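### Good practice corner: who holds the phone, and when may the other arm let it go?

In August our working group finished the second version of the handling rules for two-arm cells. The text is short, 32 points on a few pages, and it applies to the benches in Toledo as well as to the new ones at Grollar. Please replace the old printout, also if it hangs behind the door and looks still nice.

The biggest change concerns flat consumer devices such as phones. Until now we wrote only "hold securely". Mareike Fröhlich collected the remarks from 1,700 logged handovers and found that people understood this in very different ways. The new wording is more exact:

- Grip the device by its edges. The pads must not press on the screen.
- One arm holds, the other arm approaches. The holding arm opens only after the second grip is confirmed in the log.
- Foam pads are checked before each shift. A pad with a tear is changed, a pad with light scuffs may stay.
- Cables along the arm need enough slack for the full reach, but no loop may hang between the two grippers.
- A second device may lie on the tabletop only if it is entered in the task sheet – this was the point with the longest discussion.

Operators asked if the pause before release can be shorter. For the moment it stays at 90 milliseconds. Bohumila Pešek will test other values on the Rukach bench and report to the group.

The rules do not replace your local risk assessment. If the two texts say different things, follow the stricter one and write to us, so that we can correct ours. Comments go to the Naledard mailbox, with the number of the point in the subject line.

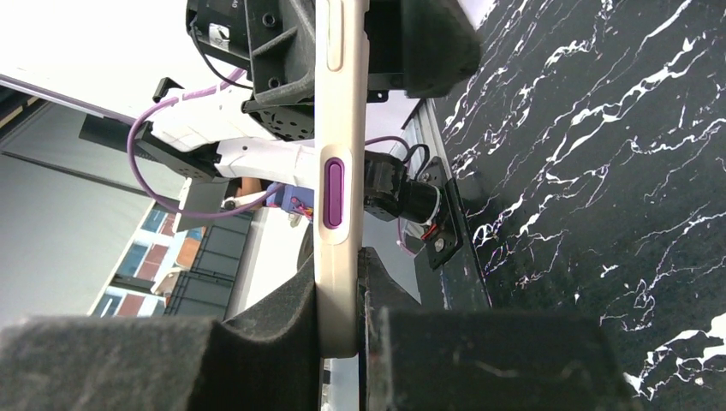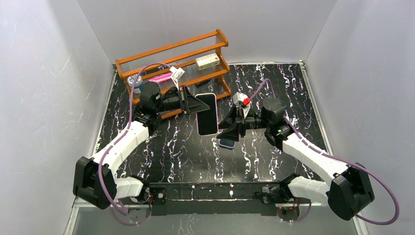 *Phone handling in a two-arm cell, with the device held upright in one gripper.*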